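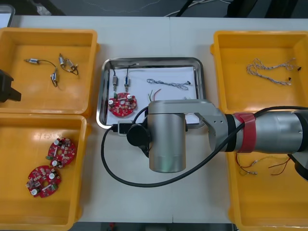 How do you teach a robot to tidy up?

Hi again! Last time I wrote about robots that vacuum floors, and a bunch of you asked how a robot arm learns a job with lots of fiddly parts. Good question, because that's what I do all day at Watum. I'm a robot teacher. (Yes, that's a real job. No, I don't give the robot homework.)

The job we're teaching right now is sorting. We have motors, wires and round red circuit boards, and we want each kind to end up in its own yellow bin. You could do that while singing and standing on one foot. A robot arm can't do it at all until somebody shows it how.

There are two ways to show it. The first is by hand. I grab the arm, push it gently where I want it to go, and the arm remembers how its joints moved. It's a bit like when a grown-up held your hand to help you write your first letters. The arm is heavy, but its own motors help carry the weight, so it feels kind of floaty.

The second way is by remote control, and this one is my favorite! I hold a controller, and when I move my hand left, the robot moves left. When I squeeze, the gripper closes. The fancy word for this is teleoperation. "Tele" means far away, like in telephone, although I'm usually sitting close enough to reach over and poke the table.

While I drive, the computer saves everything: where the arm is, how wide the gripper is open, and what the cameras see. One try from start to finish is called a demonstration. My friend Grigore Oprea and I made 700 of them in September, and by the end I was sorting motors in my dreams.

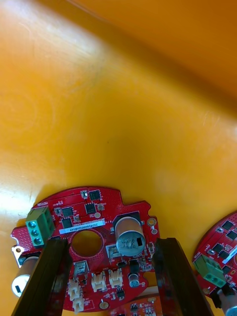 Circuit boards are the trickiest thing to grab. They're bumpy on top, with chips and connectors poking up all over, and the edge goes in and out with little notches. If I come in crooked, the board can spin or slip. So I line up the two fingers on either side, go slowly, and squeeze just enough. Want to feel what that's like? Try picking up a cookie with two rulers, one in each hand. Now try it with one eye shut!

You might wonder why we need so many tries. Well, suppose I only showed the robot one board, always in the same spot. It would learn to reach for that spot, even if the board had moved! So we mix things up. Boards go in at different angles, and wires get dropped in new tangles every time. Miklós Lakatos, who trains the computer part, wants 3,000 demonstrations before he's happy. He's going to need to buy us some snacks.

After that, I put down the controller and the robot has a go by itself. The first time we tried this, with only 16 demonstrations, it reached into a bin, closed its fingers on nothing at all, and very carefully carried the nothing to the next bin. I laughed so hard I had to sit down. Then we went back and made more demonstrations.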